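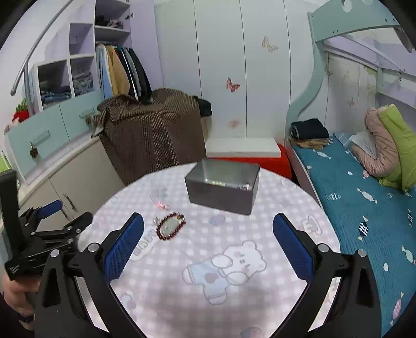
Skendard restrings, sorts and repairs beaded bracelets and small trinkets sent in by post or left at the counter in Plalholm. Most of the questions we receive concern what to do with the pieces before they reach us and how to keep them afterwards. A bracelet should be laid down on a flat cloth in an open loop, as with the dark red one on the checked tablecloth, with the box and the loose trinkets kept apart from it. The answers on this page apply to bracelets, short necklaces and small loose items. They do not apply to watches or to anything with a set stone.

Last revised Jun 23, 2018.

## Sorting at home

**What surface should I sort on?**

A table with a cloth on it. Beads roll on bare wood and glass, and a cloth with some texture stops most of them. Pull the cloth flat first, and move any fold or ridge to the edge. Plastic-coated cloths are acceptable but slower to work on, as small beads slide.

**Does the pattern of the cloth matter?**

To some extent. Very small clear or pale pieces are hard to find on a pale printed cloth, and dark beads are hard to find on a dark one. If you only have a printed cloth, put a plain napkin or a sheet of paper over the part where you are working. Large prints give less trouble than fine ones.

**Is a round table suitable?**

Yes. Work from the middle and leave a hand's width clear at the rim all the way round. The cloth on a round table hangs unevenly and is easily caught on a sleeve or a chair arm.

**In what order should I sort?**

1. Empty the box completely.
2. Take out complete bracelets and lay each one in a loop.
3. Group the loose trinkets by colour, clear pieces last.
4. Put broken strings in a separate bag with all their beads, including chipped ones.
5. Wipe out the box and check the corners.

Step 5 is the one most often missed. Single beads and small charms lodge in the rear corners of a metal box and are not visible from the front. Tilt the box towards the light.

**Should I untangle knotted strings?**

Only if the knot is loose. Pulling on a tight knot cuts the cord against the bead holes, and the string then fails in several places at once. Send it knotted. There is no extra charge for one knot per string.

**I have clear pieces and pink pieces mixed together. Do they need to be separated?**

Not for repair. For storage, yes, if the pink pieces are dyed. To test one, press it in a damp white cotton cloth for a minute. If colour transfers, keep it away from clear plastic and from anything white.

## Boxes and storage

**Is a metal box suitable?**

For short-term storage and for sorting, it is. An open-topped metal box is easy to reach into and does not tip over readily. For long-term storage use a box with a lid, or put the open box in a drawer. Dust in the bead holes wears the cord.

**Do I need to line it?**

A lining is recommended. Bare metal marks soft plastic and painted beads. We supply the Semaan felt liner, cut to size from the inside measurements of your box. Measure the base, not the rim; many boxes taper. Thick kitchen paper does the same job and must be replaced when it flattens.

**How many pieces can go in one box?**

Enough to cover the base in a single layer. Stacked bracelets tangle. If you have more than one layer, use a second box or a piece of card between layers.

**Should bracelets be hung or laid flat?**

Elastic bracelets: flat, always. Hanging stretches the cord over time, and the stretch does not come back. Wire and chain bracelets may be hung. Knotted cotton may be hung for a few weeks, but flat is better.

**Where should the box be kept?**

In a dry room, out of direct sun, at an even temperature. A bedroom is generally suitable. A bathroom is not. A windowsill fades dyed beads on one side only, and we cannot correct this.

**Can I cover the box with fabric?**

Yes, with a clean woven cotton. Avoid fleece and anything that sheds — the fibres work into the bead holes and under clasps. Black cloth may transfer dye when new, so wash it first.

## Cord and restringing

**Which cord do you use?**

Skasuretti 804 for all elastic bracelets unless you ask for something else. It is a flat-wound elastic, supplied in clear, black and dark red. For beads with a sharp-edged hole we use a coated wire with a screw clasp.

**Can the cord be matched to the beads?**

Dark red, black and clear only. With opaque beads the cord shows at the knot and nowhere else. With clear beads it shows along the whole length, and we fit clear cord unless the order form says otherwise.

**How often should an elastic bracelet be restrung?**

Check it twice a year. Lay it on a cloth without stretching it and look at the gaps. Beads should touch all the way round. If there is a gap wider than half a bead, the cord has stretched and should be replaced. Also replace it if the cord looks furred or cloudy at any point, whatever its age.

**Why does my bracelet lie as an oval and not a circle?**

This is normal. A soft cord takes the shape in which it was put down. It is a fault only if the bracelet springs back to a kink at the same place each time, which indicates a flattened section of cord.

**Some beads are missing. Can you replace them?**

Plain round beads, usually. We hold common sizes in a limited range of reds, browns and clear. The shade will be close but not identical, and we place replacements next to the knot. Shaped or printed beads are not stocked. The bracelet can be made up shorter, or with plain spacers.

**Can I change the length at the same time?**

Yes. Measure your wrist with a strip of paper, mark the overlap, and enclose the strip. Do not add anything for ease. We do that here according to bead size.

## Cleaning

**How should beads be cleaned before they are sent?**

Dry, with a soft brush. Do not soak them. Water remains in the holes after the surface has dried, and a parcel sealed in that state arrives with a musty cord and, on metal parts, rust.

**And trinkets without a cord?**

Plastic and glass pieces may be washed in lukewarm water with a little washing-up liquid, rinsed, and left on a towel overnight. Anything glued, painted or of unknown material should be brushed only.

**Can the tablecloth be used again for food?**

Shake it outdoors first and then wash it. Run a hand over both sides before it goes into the machine. Seed beads caught in a hem are a common cause of blocked filters.

## Sending and collecting

**How many items can I send in one parcel?**

Up to 10. Larger lots should be split, with a form in each parcel. A cluster of loose trinkets in one bag counts as one item.

**How should they be packed?**

- One bracelet per bag, bag closed, air pressed out.
- Loose trinkets in one bag per colour group.
- Bags in a rigid box, with paper filling the spaces.
- Order form on top.

Please do not send the storage box itself unless you are ordering a fitted liner and cannot measure it. Metal boxes dent in the post.

**How long does the work take?**

Bracelets are returned within 28 days of arrival. In December the counter is open for collection only, and parcels received that month are booked in when work restarts. The return period is counted from the booking date.

**Can I collect from Plalholm in person?**

Yes, with the tear-off half of the form. Check the bracelet at the counter before signing. Put it on once, roll it over the hand without pulling it wide, and look at the knot.

**What is covered after the repair?**

The knot and the cord, for faults in our work. Beads that crack later are not covered. If a string breaks, pick up everything you can find, bag it with the broken cord still attached to whatever beads it holds, and write the old order number on the bag.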